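Starkorwood Neighbors list archive
Last updated: May

Subject: Re: deadbolt on the side door won't throw all the way
From: Aoife Quinlan

Hi Yasir and everyone,

On the side door, Yasir Sial wrote:
> We moved into unit 502 last month and the side door deadbolt
> only turns about three quarters of the way. If I lean on the door
> with my hip it locks fine. Mudassar Memon says his did the same
> and he paid for a whole new lock. Do I need one too? Also the
> old owners gave us two keys and I have no idea how many more
> are out there.

Please don't buy a new lock yet! If it locks when you lean on the door, the lock is very likely fine and the bolt is hitting the edge of the strike plate. Ours in 621 did exactly this every summer until I finally sat down with a file and fixed it, and I have been telling people at parties ever since.

First try it with the door open. Turn the key and watch the bolt. If it comes out all the way and feels smooth, your trouble is in the frame. Rub a bit of lipstick or a dry-erase marker on the end of the bolt, close the door, turn it until it stops, then open up and look at the plate. The smudge shows you where it's rubbing. Mine was low by the thickness of a dime.

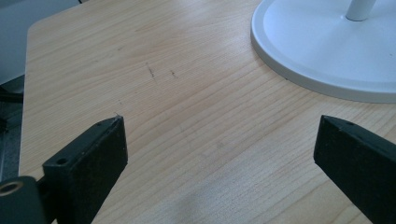

Tabletop, pale wood grain.

If it's low, snug up the top hinge before you touch the plate. Take out one of the short screws on the frame side and put in a three-inch one so it reaches the stud. Go slowly with it — you can pull the whole door over further than you meant to. That alone cured the back door for Rizwan Mughal, and he never had to file anything. If it still catches, a few strokes with a flat metal file on the lip of the strike hole will do it. Vacuum up the filings after, and give the keyway a puff of dry graphite while you're down there. No cooking oil, please (you know who you are).
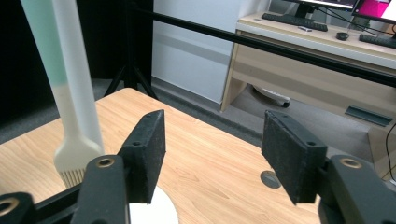
As for the stray keys, you can have the cylinder rekeyed and keep all the rest of the hardware. Pull the cylinder yourself, take it in with a working key, and they'll swap the pins while you wait. I used Dirkex, the little counter behind the Rajput grocery, and paid up to $300 less than the quote I had for new locks on every door. Work over a flat, light-colored surface when you take things apart, like the wooden tabletop in the picture, and the dark little screws are so much easier to find. Ask for all your doors on one key, too. I love having one key!

Deividas Sakalauskas still has my good file, so Yasir, knock on his door and tell him I sent you. I'm around after 6 most evenings if you want a second pair of hands on that hinge.

Let us know what the lipstick says,
Aoife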